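Why I do not trust the yearly password change

In my opinion the forced password change is the most tired rule in our offices, and I would like to see it go. I work with small firms in Naltport, and at one of them, Degefa, the staff must choose a new password every 4 weeks. I asked to see the help desk list for November. It had 305 requests, and 116 of them were only for a forgotten password.

What do people do under such a rule? They take the old word and put the next number behind it. Or they write it on paper. An attacker who has one old password can guess the new one very easily, so the rule costs much and protects little.

Some colleagues tell me that without the rule the staff become lazy. I respect this worry, but I think we are asking the wrong persons to do the work. At Musto, in Clironden, they stopped the forced change and gave everybody a password manager and a second login step. The passwords became longer, and the complaints became fewer. 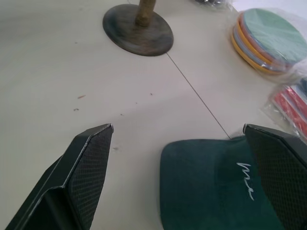 A green baseball cap on a pale tabletop.

I do not say that a password should live for ever. If there is a sign that it was stolen, it must be changed the same hour. But a date in the calendar is not such a sign, and I hope that more managers will have the courage to delete it.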